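Table Setter, Part-Time
Jillden Packaging Studio, Clarach Road

Jillden is looking for one person to join the drinks container bench. The work is sorting and laying out paper cups, cans and plastic bottles on a white tabletop, following a printed layout sheet, then clearing them away and setting out the next layout.

You would work 4 hours a day, starting at 1:00 p.m. The contract starts in August and covers 1000 layouts in all.

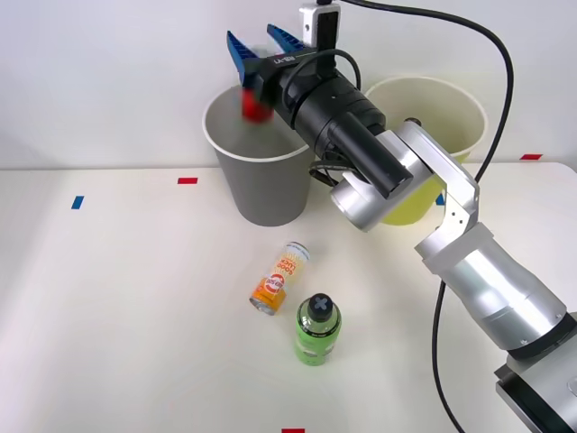

Positions on the table are marked with colored tape. You will replace the tape when it lifts, wipe the surface between layouts and keep the stock shelves in order. Damaged cups go in the recycling bin and get written down on the stock sheet. Some cans and bottles are meant to lie on their sides, so please read each sheet through before you start.

No experience is needed. You should be able to stand for most of a shift, tell colors apart without difficulty and write clearly. Training takes two afternoons and is paid at the full rate.

To apply, send a short letter and the name of one reference to Miloslav Vaněk, Jillden, 34 Clarach Road. Please say which weeks you can't work. Interviews are held in Room 33, upstairs from the front desk.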